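# Why Do We Set the Table?

Before a meal, somebody usually has a job to do. The cloth goes on. The plates come out. Cups and bowls find their places. Then, after the food is gone, it all comes off again. People have been doing this for a very long time.

## First, the cloth

A tablecloth keeps crumbs and spills off the table. It is easier to wash a cloth than to scrub a tabletop.

Many tablecloths have checks. A check pattern is made of squares in two or more colors. When the pattern is woven into the cloth, the weaver uses colored threads going up and down, and more colored threads going side to side. Where two threads of the same color cross, you get a strong color. Where a red thread crosses a white one, your eye mixes them and sees pink. Other checks are simply printed on, like ink on paper. To find out which kind you have, turn the cloth over. Woven checks look almost the same on both sides. Printed ones are often paler on the back.

A cloth should be a bit bigger than the table. The part that hangs down is called the **drop**.

## Next, the dishes

Each dish has a shape that fits its job.

- **A plate** is flat and wide. It is good for food you cut or pick up.
- **A bowl** has high sides. It is good for soup, cereal and anything else that runs.
- **A cup** is narrow and tall for its size. The drink stays together, and you can hold it with one hand.

Cups and bowls can share the work. You might measure rice in a cup and tip it into a bowl, or pour the last of the milk over your cereal. Hold the cup low and close to the bowl when you tip it. Milk that falls a long way splashes more.

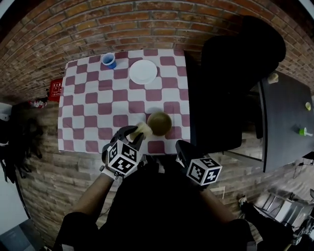
*A plate, a bowl and a cup on a checkered cloth, with a second cup held tilted toward the bowl.*

Dishes do not have to match. At the Morris Street Children's Kitchen, the cupboard holds 242 cups, and over half of them came from different sets. Children there choose their own color at the start of the year and keep it. It saves a lot of arguing.

## Where does everything go?

There is more than one right way. In many homes the plate goes in front of the chair and the cup goes above it, a little to the right. A bowl can sit on the plate or beside it. Leave some space near the edge of the table so that elbows don't knock things down.

Try this at home. Set one place, then sit down and pretend to eat. Can you reach the cup without stretching over the bowl? If you can't, move things and try again.

## What about napkins?

A napkin wipes your hands and mouth. Cloth napkins can be washed and used again. Paper ones are used once and thrown out.

Paper is made of tiny plant fibers pressed together. There are small gaps between the fibers, and water creeps into them. This is called **absorbing**. A napkin soaks up a small spill better if you lay it flat and press down.

Paper napkins are also very light. A door opening or a sleeve brushing past can send one off the table. After a meal, look at the floor as well as the tabletop. Check under the chairs and close to the wall. Pick up the paper first and sweep second, or the broom will just push it along.

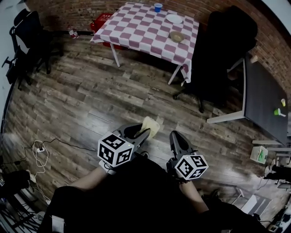

Tudur Powell wrote to us that his family plays "floor first." Before anyone carries a plate to the sink, each person has to find one thing that has dropped and put it in the trash or back where it belongs. If there is nothing on the floor, the youngest gets to choose the music for washing up.

## Clearing the table

1. Scrape leftover food into the trash or compost.
2. Stack plates with plates and bowls with bowls. Big ones go on the bottom.
3. Carry cups one in each hand.
4. Fold the cloth toward the middle so the crumbs stay inside.
5. Shake it outdoors.

## Words to know

**Absorb:** to soak up.
**Drop:** the part of a tablecloth that hangs over the side.
**Fiber:** a very thin thread.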